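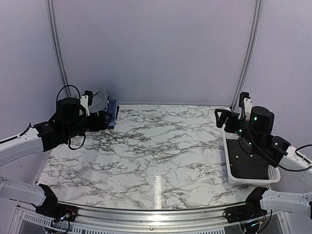

Dzintra Mets objected to the title of this talk when the programme went out: folding, in her view, is a storage question, and a laundry talk should stop once the load is out of the dryer. I have kept the title. Her point comes back under slide 4.

Slide 1. Title. Leave up while people sit down. Talk is 60 minutes including questions. Handouts are on the side table, one per pair.

Slide 2. Scope. Small flat items only: tea towels, napkins, glass cloths, service cloths. Sheets and duvet covers are a separate problem and Rogério Macedo has them after lunch. Garments are not covered at all. If asked about aprons, say that the ties make them garments for our purposes and move on.

Slide 3. The surface. A folding surface needs to be flat, smooth and clear. Hard tops let cloth slide, a help when squaring a corner and a nuisance when making the second fold, because the lower layer travels with the upper. Padded tops hold the lower layer still but drag on the hem. At Dernard we tried both and kept the hard top. Lighting matters more than people expect: strong glare on a polished surface hides a crooked edge on white cloth. Move the lamp before blaming the staff.

Slide 4. The fold. Demonstrate slowly, twice. Long edge to long edge, then short edge to short edge, then once more if the shelf depth requires it. Hem inside on the first fold. A cloth with a patterned border should finish with the border outwards on one side, so that the type can be read from the stack without opening it.

Answer to Dzintra here. The fold fixes the size of the stack, and the size of the stack fixes the basket. Decide one without the other and the cloths get refolded at the shelf, so the work is paid for twice. At Skerora we logged 3,937 cloths in January and recorded every refold. Most were sound folds made to the wrong width. Do not read out the table, it is in the handout.

Slide 5. The basket. Points to make:
Slotted sides let air through. Cloth that is slightly damp at the fold will still smell by the next morning if packed tight, slots or no slots.
A mesh or perforated liner stops corners catching in the base. It should lie flat. A liner that rides up at one end tilts the whole stack.
White plastic shows dirt early. I count this as an advantage.
Fill to 5 centimetres below the rim and no higher – the top layer slides when the basket is lifted.

Slide 6. Placing. Lower the cloth in, folded edge first, and let go when it touches the layer beneath. Dropping it opens the fold. Keep the basket on the same surface as the folding, to one side, on the side of the hand that places. Uyên Huỳnh's group at Wetier had theirs on the floor for a year and changed over without any fuss. Ask her to say a few words if she is in the room.

Slide 7. Sorting. Three streams are enough for most kitchens: glass, hands, everything else. Eglė Tamošiūnaitė argues for five. Her case is good for a hotel and poor for a café, and the slide says so in smaller print. One basket per stream, labelled on the short side.

Slide 8. Exercise. Pairs, ten cloths each, one basket. One folds, the other places, then swap. No timing. Walk round and look at the second fold, where most of the errors start. Marlene Rothe has the spare cloths.

Slide 9. Questions. Likely ones: starch (no), folding boards (yes for new staff, take them away after a fortnight), Abubakari racks (have only seen them in use once, cannot compare). Collect the cloths before people leave.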